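Home Reviews Guides Archive Contact

We use cookies to remember your settings. Accept / Manage

Review: the Vostov handheld gripper kit for recording laundry folding

Vostov's pitch is simple. A person folds shirts with a gripper in each hand, the kit records it, and a robot learns from the recordings. The Ullier write-up that made this method popular claims 72 percent of shirts folded cleanly after 912 recorded folds. I wanted to see how much of that I believed.

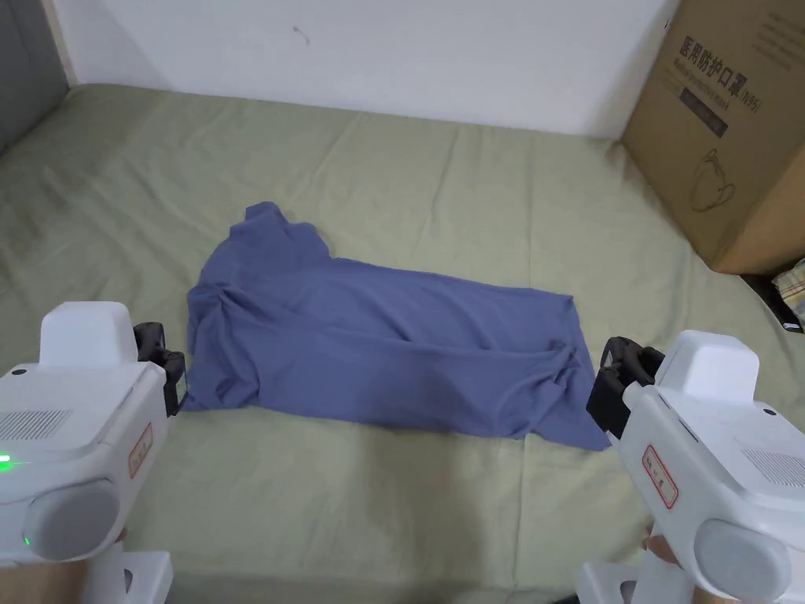 What recording is like

Slow. A T-shirt on a bed is easy with fingers and a chore with jaws. You learn to pinch near the hem and the collar and hope the middle follows. My first 113 takes included plenty I'd be embarrassed to teach anyone, and the manual says very little about which ones to throw out.

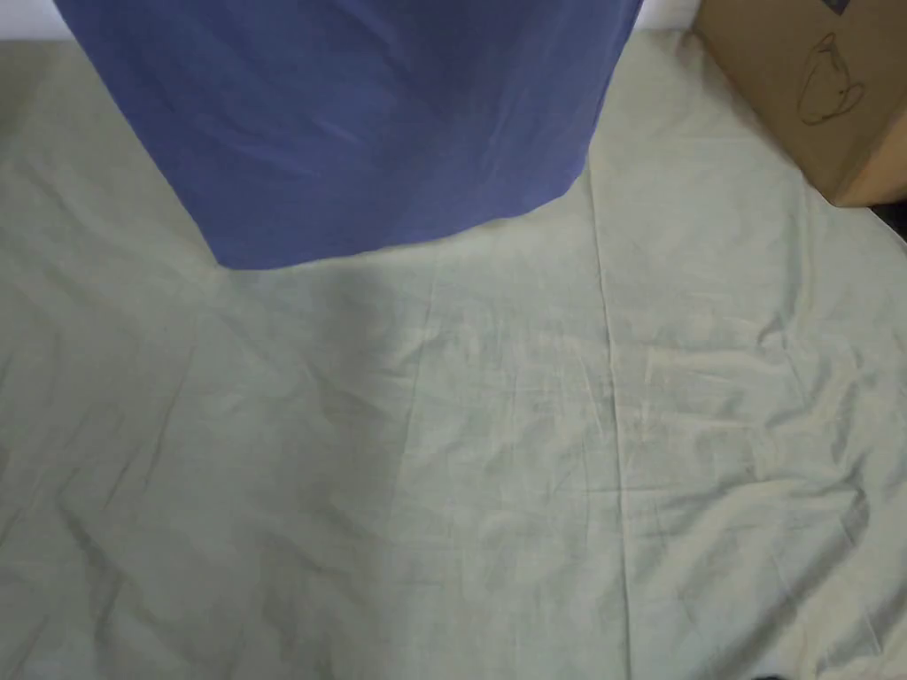
That bothers me more than the hardware does. If bad takes stay in, the robot copies them. If you prune them by hand, the result depends on who did the pruning, and Ullier doesn't report it. Amirul Ginting tried the same recipe with the Atance training code and got a policy that handled one shirt well and balled up the next.

The jaws themselves are fine.
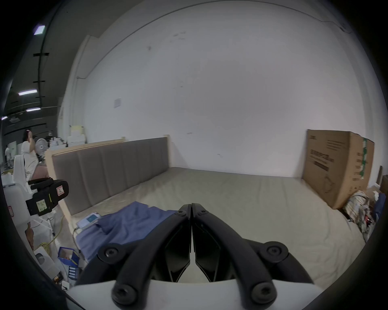 I'd still want a test with shirts, sheets and rooms the system has never met. Seven garments, all plain, is a thin basis for the word "general," and the paper uses it on the first page. Rahman's older kit made smaller claims and I trusted them more. 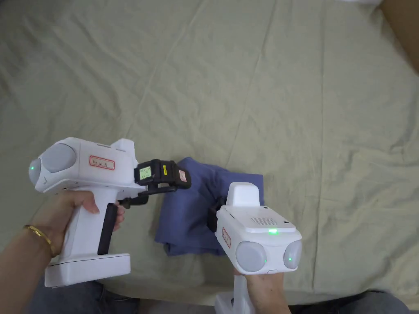
Both grippers over a folded blue garment.

Worth buying if you already have a robot and a lot of patience. I'd wait for someone else to repeat the 72 percent before paying for it on that number alone.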